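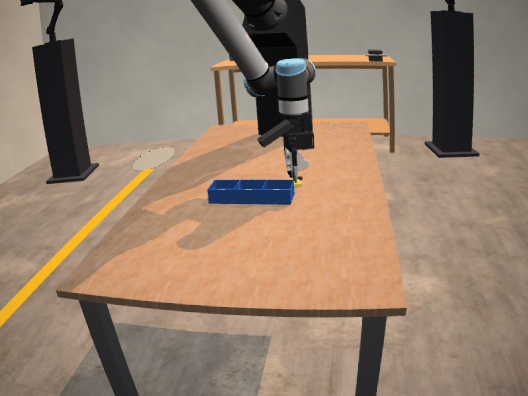

Where do you park the arm between picks? (three-compartment bin cell)

hazel_escobedo
Posted Sunday, 9:15 pm

I've finally got the sorting cell in Flulik to a point where I enjoy running it! One arm on the black pedestal, the long table, blue bin in the middle, small parts laid out to the right of it. The job is to pick up each part and drop it in the right compartment.

What I'm stuck on is the park pose. At first I had the arm waiting straight above the bin, and the wrist threw a shadow over everything I wanted the overhead view to find. Now I send it out past the left edge of the table. My order for setting the cell up is:

1. Load the cell and zero all six joints.
2. Teach the park pose, gripper straight down or close to it, fingers slightly open.
3. Place the bin and save its pose as the work frame.
4. Teach one approach point over each compartment.
5. Run the whole thing empty at 15 percent speed before any parts go in.

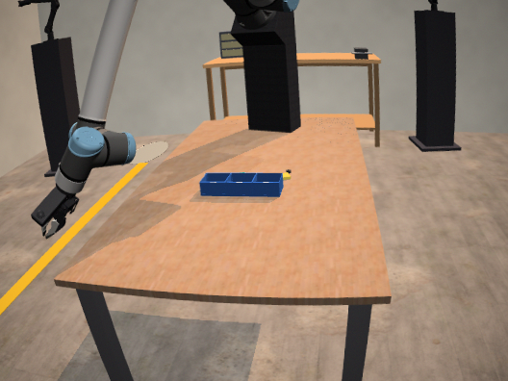

Re: Where do you park the arm between picks?

shamim_s
Posted Sunday, 9:48 pm

Nice cell! I'd swap your 2 and 3, though. Bin first, then park. If you ever slide the bin over you'll want the park pose checked against it again, and I always forget.

Also I don't love the left side. It's a long swing back to parts that sit on the right, and on 1,000 cycles that adds up. Mine parks high, over the far end of the table.

trinity.nakamura
Posted Sunday, 10:02 pm

Going to disagree with Shamim here. High over the far end still puts a shadow band on the tabletop, and it moves whenever you touch the light. I ran 461 cycles with the arm off to the side and had far fewer missed parts than with it parked high. I'll take the longer swing – it's only a sim, the motors don't get tired.

hazel_escobedo
Posted Sunday, 10:20 pm

Good point on the order, Shamim, swapping those tonight. I'm keeping the left side for now. With the forearm dropped steep from the elbow I get a clear view of the bin and all the parts:

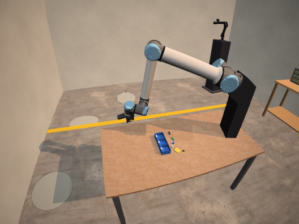 Park pose, gripper hanging just above the yellow floor line

cletus_h
Posted Sunday, 10:41 pm

Love this. What's your finger opening at the pick? The flat yellow block looks like the one I'd worry about, it's so low. I had to bring my approach down in two moves or the tips clipped the table.

hazel_escobedo
Posted Sunday, 10:55 pm

Same here, two moves. I slow down for the second one, and I open the fingers all the way before going down. The part up against the bin corner is the fussy one for me, I'm still tuning that angle.

shamim_s
Posted Sunday, 11:07 pm

OK, I'll try the side park on mine and post cycle times. Still betting on high and far!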